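The arms come to Prornville

I have worked at the Hultex plant in Prornville for long enough to have had four job titles and one job. I paint ceramics. Cups, saucers, small bowls, now and then a lamp base. The blanks come from the kiln room, we put the bands and handles and small motifs on, and then they go back for glaze. A few people who read this blog asked what happened with the robots after my post in November, so I am writing it down while it's slow at home.

What was announced

The first we heard was a sheet of paper on the board by the time clock. It said the decorating department would get "automated handling support" from a company called Cuypers, and that no positions would be cut in the first year. People read the second half of that sentence several times. There are fourteen of us on days. The woman at the bench next to mine said "first year" out loud and went back to work.

Satish Pillai, our shift lead, held a meeting in the canteen that week. He had been told a bit more than we had. The plan was for two arms at a bench, run by a program called Dulel, and they would do the parts of the job that come before and after the painting: lifting cups off the rack, setting them down on the work board, putting brushes back, moving finished pieces to the drying shelf. The painting would stay with us for now. He said "for now" too, and I think he noticed, because he stopped for a second.

I asked how a machine was going to learn to pick up an unglazed cup, which marks if you so much as look at it wrong. He said we were going to teach it. I thought he meant the engineers.

He meant us

It works like this. You hold a gripper in each hand, and you do the job with those in place of your fingers. The program records what your hands did. You do it again, and again, and later on the arms are supposed to be able to do it from all those examples. They asked for people who knew the work. Six of us said yes. It paid a little more per hour and it was sitting down, and I have a bad hip.

The target they gave us was 1467 good takes before the first trial with the arms. A good take is one where nothing falls over and you don't stop halfway. My own share by the end was 388. I know that only because they print it out and hand it to you, like a bowling score.

What it's like to do

The first day is bad. You have thirty years of knowing how hard to hold a cup, and all of it is in your fingertips, and your fingertips are now wrapped around a handle. I knocked over every second cup. I picked a brush up by the wrong end and couldn't turn it around. Shahnaz Pathirana, who is nineteen and had been with us since the summer, was doing it well before lunch. She held the grippers loosely and let them hang a little. I was squeezing as if they owed me money.

By the second week I had it. You learn to come at the cup from the side and low down. You learn to open the jaws earlier than feels right. With a brush standing in the cup, you have to know which way it leans before you go in, and that changes every time, so you can't do it from habit.

What I had not expected was how much I'd learn about my own job. I never knew that I always turn the cup a little before I let go of it. Satish watched a recording and asked me why I did it. I had to think. It's to check the foot for grit, by feel. With a gripper you can't feel grit, so the turn does nothing, but I had been putting it in every time, and the program would have learned it from me. We talked about whether to leave it in. In the end they told us to leave it out, and the foot check went to a person at the end of the line. So there is one new task that a person does, and it came out of that.

The table

They set us up in a carpeted room away from the benches, which I liked because of the quiet. You work over a white board laid on a table, one gripper on each side, with a cable from each one running back along your arm. The cables are the worst part. They pull a bit when you reach, and after a couple of hours you feel it in the shoulder. I started wearing a soft cream top with long sleeves to stop the cable from rubbing, and then most of the others went over to long sleeves as well.

The task I did most was the cup with a thin dark handle standing in it: both hands up and ready, then the right one goes in for the cup.

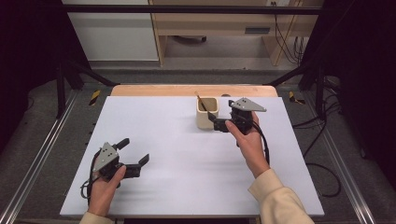

Where it stands now

The first trial with the arms ran on 22/01/2018. Out of 789 tries over the trial they got most of them right, and the failures were nearly all brushes. They are slow. Shahnaz can clear a rack while an arm is making up its mind about one cup. But it does not get tired, and it was still going at the same speed when we went home.

As for us, nobody has been let go. Two people retired and were not replaced, and I don't know if that would have happened anyway. The racks used to be done by whoever was newest, which is how I learned to handle blanks, and how Shahnaz learned. If the arms take the racks, I am not sure where a new person would start. I brought that up with Satish and he wrote it down. He's fair about writing things down.

Shahnaz has moved over to the recording room full time and gets a higher grade for it. She is good at it and she likes it. I was offered the same and said I'd do 3 mornings a week and keep my bench for the rest – I don't want to lose the brush hand, and you do lose it if you leave it alone.

Next they want us to do saucers, which are flat and harder to get under. I start on those after the kiln is serviced.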